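Budgeting for a second two-arm setup

Fri 13 July

I have put off the equipment request for as long as I can, so this post is mostly me working through it in public. The plan is to add one more two-arm station before September. The first one was bought in a hurry and I would like to spend the money in a better order this time.

Two quotes are in. Gunell wants 565 a month on a lease, with the arms, the grippers and a controller included. Metlow wants 532 a month for the same term, but grippers are separate and the cables are listed as consumables. On paper Metlow is cheaper by 33 a month. Once grippers are added, the difference goes the other way in the first year and stays there unless a gripper lasts longer than mine have.

MacPherson sells outright and does not lease. I asked for a price, got a brochure, asked again and got the same brochure. They are off the list until someone sends a number.

The line I underestimated last time was spares. I budgeted for 2 sets of gripper fingers and used 3. Fingers wear at the tips, and they wear faster when the work is picking thin, flat things off a hard surface. Anyone costing a station like this should look at the material being picked before looking at the reach or the payload. Our material weighs almost nothing. Payload is a number on the data sheet I could ignore entirely, and I am paying for it in both quotes.

Cable routing is the second line. Gunell runs the gripper cable outside the arm, same as what we have now. Metlow offers an internal route as an option and charges for it. An outside cable is easy to replace but needs slack, and slack needs room to swing. I measured clearance on both sides of the station and it is enough, so the internal route comes out of the request.

The third line is the table. I had a proper workbench in the first draft and took it out. A light table with thin legs costs very little, and picking up wrappers does not load it. If it shifts, I will revisit this.

Clearing food packaging and other small trash off a tabletop:

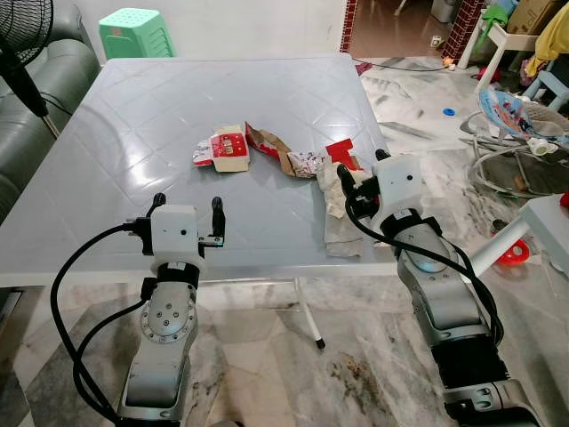
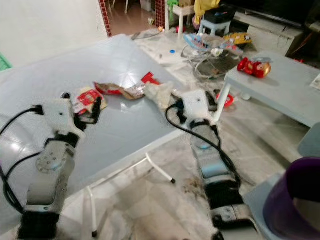
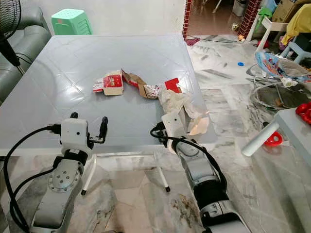

Software is the part I cannot price well. Dirnum is what we use for logging and scheduling, and the license is per station, so the second one doubles it. They have a discount tier, but it starts above where we will be. I have entered the full rate and will be pleased if it comes down.

What remains is the support contract. Gunell includes phone support and charges for visits. Metlow includes one visit a year and charges for phone support. I have called far more often than I have needed anyone on site, which favors Gunell again. The request goes in with Gunell as first choice, Metlow as the fallback, and spare fingers on their own line where they can't be trimmed by accident.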